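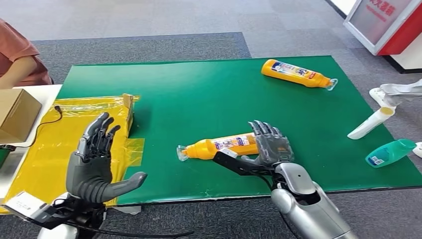

手順1 ボトルを寝かせて並べる

家事ロボットはもう片付けができるのか? 自分の机で確かめたい人向けに、ボトルを使った簡単なテストのやり方をまとめます。これ、やってみると本当に面白いです!

台には無地のマットを敷きます。うちは緑。黄色のボトルを2本、白と青緑を1本ずつ、計4本を横倒しにし、キャップの向きはばらばらにしておきます。きれいに揃えると簡単になりすぎます。

手順2 片手でつかませる

五本指ハンドなら、まず片手だけ。もう片方の手は上げて待機させると、腕同士の干渉を気にせずに済みます。指を閉じる前に一度止めて、親指がボトルの反対側に回っているか確認してください。力は弱めから。空のボトルは押しただけで転がるので、そこが最初の山場です。

手順3 立てて置く

持ち上げたら手首を回し、底を下にして置きます。指を離すのは底がマットに着いてから。マットのしわは先に伸ばしておきましょう。

手順4 記録する

1回ごとに「つかめた」「立った」「倒れた」だけ書けば十分です。私は9月から続けて、記録が1,303回分になりました。直近の1セットは59回連続で、手を貸したのは9回。人間なら数秒の作業ですが、去年の自分に見せたら驚くと思います。

で、家事を任せられる?

決まった台の上でなら、かなり楽しみな段階です。ただ、袋をかぶった荷物やくたっとした布類になると、まだ人の出番が多いです。次回は同じ手順を、柔らかい詰め替えパックで試します。

よくあるつまずき
・ケーブルが手首に引っかかる → 動作範囲の外へ逃がす
・透明なキャップを見失う → 照明の角度を変える
・人が台に近づく → 必ず一時停止してから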